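**Fandden bench bin, sloped-wall kit**
Page updated Jun 2, 2025

The Fandden is a grey picking bin for people who run a robot arm at home or in a shared workshop. It gives the arm a fixed place to pick from, with walls that lean inwards towards the floor so small things slide back down into reach. We sell it as a kit or ready assembled. The design came out of the Druvside workshop, where Anayeli Rosales built the first one in March and still looks after the drawings.

The walls are matt grey and the floor is a separate metal sheet. The floor does scratch, and the sloping panels will pick up scuffs wherever the gripper touches them. Neither affects use. Panels are sold singly if you want to swap one out.

There are no feet and no bolts through the bench. The bin sits against a wooden surface and is held with ordinary bar clamps, which you supply. Use 2 as a minimum, at opposite corners — one alone lets the bin turn when the arm pushes on a wall.
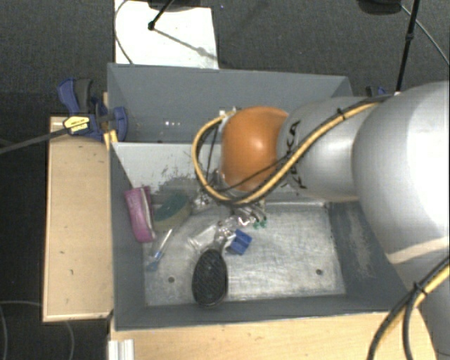 *Bin clamped to the wood, with a brush, a zipped pouch and other small household things under the gripper.*

Tie the arm's cables before the first run. A loose loop near the gripper can catch on the rim, so leave enough slack for the wrist to turn and put a cable tie on each section. Run the arm slowly over all four walls before you put anything in the bin.

Shiny floors can confuse some cameras. If yours struggles, move the lamp first, then try the matt floor mat (part 596), sold separately.

**Ordering**

| Item | Part no. |
|---|---|
| Bin kit, flat packed | 2825 |
| Matt floor mat | 596 |

Assembly of the kit takes 35 minutes with a screwdriver and a square. Ready-assembled bins are collection only, from the Pindbridge counter. The older Montes bin is no longer made, and its panels do not fit this one — please check which you have before ordering spares.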